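To: Cutham Shared Rooms – list
Subject: Re: Lounge tables, trays and plants – arrangements for the summer
Date: Thu 19 June

Dear subscribers,

The Rooms Office has received several replies to its message on the furnishing of the second-floor lounge. The relevant part of that message is repeated below for members who joined the list after it was sent, and our answers follow.

> The Rooms Office wrote:
>
> Following the February inventory, the round tables in the lounge will be kept. The square tables from the Tirine wing will go into storage. Each round table is to have a tray for small items, so that caps, clips, pens and the like are not left loose on the surface or on the floor.
>
> Users are asked to return every item to the tray before leaving the room. Trays should not be taken to the kitchen or to the reading room. Potted flowers may remain on the tables, provided that they do not take up the working area.
>
> Comments are invited from all groups using the lounge.

Four groups commented. Most of the replies concerned the trays and where they should stand during a session. One asked whether a tray could be kept on a side shelf and brought over when required. We would prefer that it remain on the table at all times. A tray on a shelf tends to fill with items belonging to other rooms, and this was the principal difficulty with the open baskets used in the Tirine wing.

A second reply asked whether the flowers should be moved to the windowsill. The office has no objection to their staying where they are. The pots are best placed close to the rim, leaving the middle free for the tray and whatever is being sorted. Pink and yellow flowers at the top edge of a round table, with a gray tray near the middle, make a workable arrangement for one person standing and leave the near side clear.
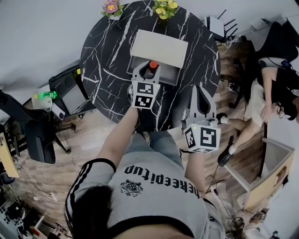 The Sina group wrote in to say that the tray is useful but too shallow for anything taller than a bottle cap, and that their members would like one deep tray per table in addition to the flat one. They added that lids should be kept with the trays, as a lid left in a cupboard is seldom found again.

We agree with the second point and have amended the guidance accordingly. Lids are to be kept on the same table as the tray. On the first point, the office has some reservations. The round tables measure 80 cm across, and a second tray would leave little room once the flowers are in place. Groups that regularly handle taller items may request a deep tray for the length of their booking and should return it to the supply cabinet at the end.

The following points were also raised and are answered here for the benefit of the whole list.

Table surfaces. The black tops with the white veined pattern show dust and fingerprints more readily than the old square ones. Please wipe them with the dry cloths provided. Spray cleaners have left a film on two of the tops and should no longer be used on them. Water from the flower pots should be wiped up promptly, and saucers can be obtained from the office on request.

Chairs. White chairs belong to the lounge, and dark office chairs belong to the workrooms. It is understood that chairs are moved during busy sessions. They should be back in their own rooms by the close of the day – the Chan workroom was short of seating on three mornings this month.

Cardboard boxes. Open boxes may stand on the floor beside a table while a group is unpacking or packing. They should not be left overnight. Flattened cartons go to the recycling point beside the freight elevator, and any box still holding contents should be labeled with the name of the group.

Floor area. Bags, cables and similar items are to be kept clear of the path between the tables and the door. The cleaning contractor has asked us to repeat this request, which appeared in the general notice as well.

Replacement of small items. The supply cabinet now holds over 1000 pieces in sorted drawers, including caps, stoppers, clips and labels. Items left in a lounge tray for more than 30 days will be transferred to the cabinet. Groups wishing to keep particular items together should use a marked bag or envelope inside the tray.

The revised guidance will be posted on the inside of the lounge door and on the Cutham rooms page. The earlier sheet, which still refers to the baskets, should be disregarded and may be taken down by anyone who comes across it.

Requests for deep trays or saucers should be sent to the office address and not to the list. Please give the name of the group, the table required and the hours of the booking. Further comments on the tables themselves may be posted to the list in the usual way.

Rooms Office
Cutham Shared Rooms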